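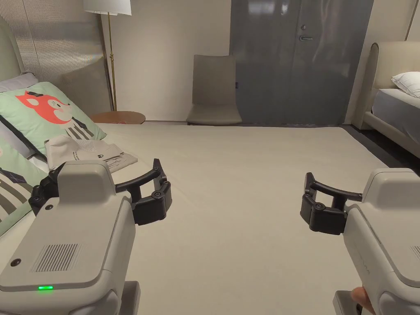
Bedroom display with the fox pillow, bed cover as discussed under item 3

Zirnham Home Store
Minutes of the monthly display meeting, August

Held in the upstairs break room. Start 8:15 a.m. Present: store manager, bedroom lead, kitchen lead, stockroom, front desk. Apologies from the window team.

1. Minutes of the last meeting
Accepted with one correction. The lamp order was for the hallway display and should not have been listed under bedrooms.

2. Matters arising
The loose carpet edge by the stairs has been glued down. The price holders from Motell arrived but the clips are too wide for the shelf fronts. Stockroom will send them back and ask for the narrow type.
The front desk still has no copy of the delivery calendar. Carried over.

3. Bedroom displays
The bedroom lead went over the bed with the pale beige cover. It was agreed to keep this cover through the end of the season. It shows creases after customers sit on it, so whoever opens the floor is to pull it smooth from the foot end before the doors open and again after lunch.

Pillows were discussed at some length. The mint-green one with the fox face gets picked up and carried to other displays, and last month it was found twice in the sofa area. The kitchen lead felt it was out of place on a full-size bed and belonged in the children's corner. The bedroom lead wants it to stay, as customers ask for it at the front desk and it brightens up a pale bed. Agreed to leave it on the left side, in front of the lavender-grey pillow, and look at it again next month.

Folded white items on the beds are to be refolded each morning and placed on the cover near the pillows. Anything with a mark on it goes to the laundry bin and gets written in the book.

The headboard was brushed down this month. Front desk asked if it could be wiped with a damp cloth. Bedroom lead will check the care sheet from Joly first – no water on it until then.

4. Stock
Stockroom reported 46 pillowcases left from the spring order and 13 bed covers, all sizes together. No more to be ordered before the fall list comes out. Two of the covers have torn bags and can be used on the floor.
The Troretti mattress protectors are late again. Customers with open orders have been called. If there is no date by the end of the month, the manager will offer them another make at the same price.

5. Budget
The display budget stands at $2,455 for the rest of the year. The kitchen lead asked for shelf lighting over the pan wall. The manager wants a written quote before deciding. The bedroom lead asked for a second steamer – approved, up to the usual limit.

6. Any other business
Rolling carts are being left in the aisle between bedrooms and bathrooms. They go back to the stockroom when empty.
The light switch behind the wardrobes sticks. Manager to call the electrician.
Shoes off when making up the beds, including for short jobs.

Meeting closed 9:05 a.m. Next meeting same time, upstairs. Kitchen lead to take the minutes.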